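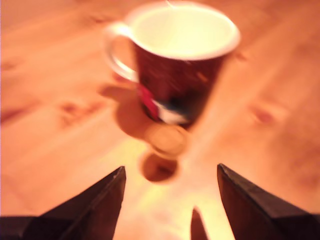
A maroon mug on the table at Jirotano, with the two fingers of the gripper open in front of it.

Features > Workshops > Robots

By Venla Ahonen
January

This site uses cookies to remember your reading preferences. By continuing to browse you agree to our cookie policy. Accept | Manage settings

The first thing Jaruwan Khunthong did when I arrived at her workshop was offer me coffee, and the second was to ask me to drink it on the far side of the yellow tape. I didn't mind. The tape runs across the floor a good arm's length from the table (the robot's arm's length, she pointed out, which is longer than mine), and there is a comfortable old bench on the safe side of it where visitors are parked. I spent most of two days on that bench, and I have rarely been so absorbed by crockery.

Jirotano is a small company, and it wants to do a small thing well. It is teaching a robot arm to clear a table: cups, bowls, spoons, the odd saucer. The customers it has in mind are cafes and care homes, places where people are always short of a pair of hands at the end of a meal. The arm is a secondhand one that the team calls Gilik. The software that decides where the arm should go is called Hemmin, and it was written mostly by Khunthong herself over two long winters. Hemmin looks through a camera mounted just behind the gripper, finds the mug, and brings the fingers down on either side of it. When all goes well it is lovely to watch, in the way that a good baker shaping rolls is lovely to watch.

I had come because of the time it didn't go well.

It happened late last fall, a little after four in the afternoon, on attempt number 1682 of a long series of mug pickups. Khunthong was at her desk. A colleague was standing beside the table, inside the tape, which in those days was more of a suggestion. The arm came in toward a mug as it had done all day. Then, instead of slowing down for the last stretch, it kept its speed. The left finger hit the mug below the handle, the mug went off the table, and the arm carried on down until the fingertips met the wood and the motors finally gave up and shut themselves off.

"It was loud," Khunthong told me. "That's what I remember. You work with these things and you get used to a kind of humming, and then there's this bang, and a second later there's the mug."

The colleague had jumped back in time and was not hurt, though he went home early with a piece of glaze in his sock. The table has a dent in it that I was invited to put my thumb in. The mug was swept up and is kept in a shoebox on the shelf over the sink, which I found rather touching until I understood that it was also evidence.

What followed was a month of detective work, and I will try to do it justice without losing you, because I was lost myself more than once. Khunthong's first suspect was the arm. Gilik had a long working life before Jirotano bought it, and old joints do get sloppy. So the team unbolted it, measured it, bolted it back together and ran it up and down with nothing on the table at all. It behaved beautifully. The second suspect was the gripper, whose fingers had been changed for new ones in the summer. They were fine too.

The third suspect was the light, and here things began to get interesting. The workshop has warm lamps over the table, chosen by Khunthong because she wanted it to feel like somebody's kitchen. They turn a pale pine top a deep orange, and they leave a patch of glare on the wood. When the arm moves quickly, the pictures smear. You can see it in the one at the top of this page: the rim of the mug goes soft, the grain runs into stripes, and down near the base there is a brown rounded shape like a second, ghostly mug bottom. I took it for a shadow. Khunthong thinks it may be shadow or may be blur, and she has looked at many more of these than I have.

"A person looks at that and says, fine, there's the mug, and there's some mess underneath," she said. "You don't even notice yourself throwing the mess away. Hemmin has to be taught to throw it away, and we hadn't taught it well enough."

Her account of the failure goes like this. As the arm swung in, Hemmin had two candidates for where the mug stood, the real one and a smudge a short distance from it. For most of the approach it favored the real one. Then for a few moments it switched to the smudge, switched back, and switched again. Every time it changed its mind, the part of the program that works out how far there is left to travel started over from the beginning. And since it thought it had only just set out, it saw no reason to slow down.

I asked whether that was a problem with seeing or a problem with braking, and she laughed and said they'd argued over that for a week. The seeing mistake was going to happen sooner or later. Cameras get fooled, lamps get moved, somebody buys a shinier table. It was the braking that bothered her. The arm should never have been able to arrive at full speed just because it was confused about where it was going. A confused arm ought to stop and sit there looking silly, and theirs had done the opposite.

There was one more uncomfortable discovery. When the team went back through the logs, they found that the same flickering had shown up 18 times before the crash. In each case Hemmin had settled down in time, the mug had been picked up, and the attempt had been marked as a success. The warning had been written out neatly in a column that no one had thought to read. Khunthong brought this up herself, without my asking, and then got up and rinsed her cup for rather a long while.

The repair has several parts. The arm now has a speed limit anywhere near the tabletop, enforced by a separate little controller made by a firm called Cusance, which doesn't listen to Hemmin and doesn't care what Hemmin believes. If the mug's estimated position jumps, the arm halts and waits for a person to press a button. The flicker column gets read every morning, out loud, over coffee. And the tape on the floor is a rule, for visitors and staff alike, with a switch under the mat beyond it that cuts the power if anyone forgets.

All this has made Gilik slower. A pickup that used to be brisk now has a sort of hesitation at the end – a pause with the fingers wide open, as if the arm were making up its mind whether it really wants the washing up. One of the cafes that had promised to try the machine has lost patience and dropped out. Khunthong was frank with me that the money is tight, and that there were evenings when she looked at the speed limit and thought about nudging it upward. She has left it alone.

They kept the warm lamps, by the way. I had assumed they would be the first thing to go, and I said so. She told me that a care home dining room is full of yellow bulbs and low sun and polished wood, and that she would sooner have the trouble on her own table, where she could study it, than in a room full of people in their eighties having lunch.

On my second afternoon I watched a run of 70 attempts from my bench, with a mug moved to a new spot each time. Gilik stopped itself on four of them. Each time a small buzzer went, somebody walked over to the button, looked at the screen, wrote a line in a notebook, and sent the arm on its way again. Nothing was dropped. By then I had stopped flinching at the buzzer and had started to feel quite fond of it.

The count on the wall stood at 2536 when I put my coat on. Khunthong was already setting up the next one, leaning in to place the mug and then stepping back over the tape before she reached for the button.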